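Dish rack

A dish rack, also called a dish drainer, is a frame that holds washed plates, bowls and cups while the water runs off them. It may stand on a drainboard, hang on a wall, fit inside a cabinet or sit in the sink itself. Common materials are wood, coated wire, stainless steel and plastic.

Most racks hold plates on edge, between slats or pegs. Water leaves an upright plate faster than one lying flat, and air can reach both faces. Wider gaps suit bowls and deep plates – narrow ones hold flat plates more firmly.
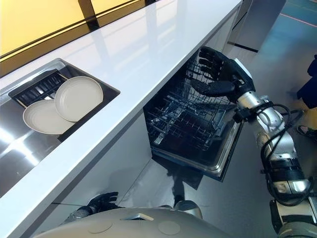
Folding racks came later than fixed ones in most markets. The Mestent company of Ustivano sold a crossed wooden model in 4 sizes, the largest with room for 21 plates. Its hinges were brass at first and later steel. Production ended when the company turned to shelving.

Cabinet racks have an open bottom and are mounted over the sink, so that dishes are dried and stored in the same place. They are usual in apartments in Briridia, where the upper cabinet is often sold with the rack already fitted.

Racks collect mineral scale in areas with hard water. Vinegar removes it from wire and plastic. Wooden racks are scrubbed and left to dry fully before use.

See also: Drainboard, Dishcloth, Plate rail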